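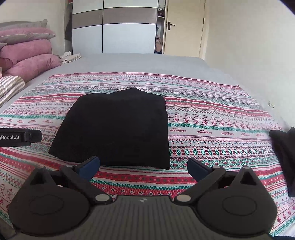
Why not just buy more robots and let them practise? Jeon asked me that on Thursday, and I've been chewing on it ever since, as it's the question I get most about the Skarkonum work.

My answer is that a person with a gripper in their hand is a very quick teacher. You pick up the thing you want folded, you do it the way you'd do it at home, and the camera on the tool records what the fingers were up to. No arm to set up, no lab table, and you can work on a proper bed with a busy blanket and a heap of pillows — which is exactly the sort of clutter our first model hated! It had learned on plain backgrounds and got hopelessly muddled by stripes.

So for this round we went for black clothes on patterned bedding. Black is horrid for a camera, by the way (folds and creases all melt into one dark lump), and I was fairly sure we'd picked too hard a job.
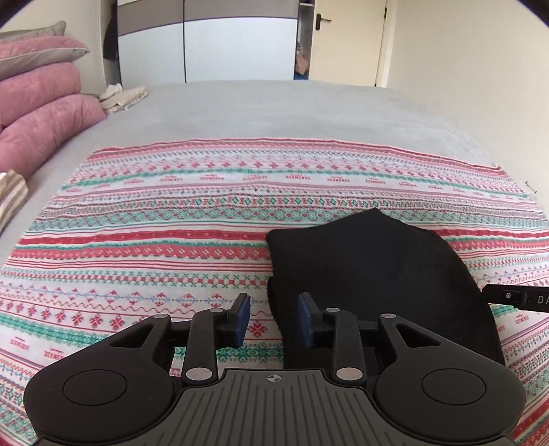
## What we found

We trained one model on 200 plain-background demos and another on 500 that mixed in bedrooms like this one. Then both had a go at clothes they hadn't met before, over at our Iltosden test flat. The mixed model got a clean first grasp in almost 75 per cent of tries, and the plain one was a long way behind. I did a little dance in the corridor.

It isn't all rosy. Both models still struggle when the cloth is bunched up close to the fingertips, as the pads and the fabric hide each other from the camera. We tried 4 ways of cropping the view and none of them helped much. Next on my list is feeding the model a few earlier moments as well, so it has some memory of where the edge was. The Stullimton lot are keen to try that too, so we'll be swapping notes.
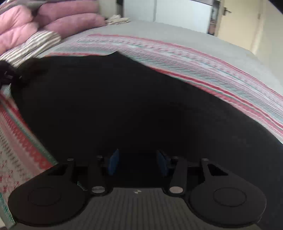 *Blue finger pads up close to the black fabric, Skarkonum bedding round.*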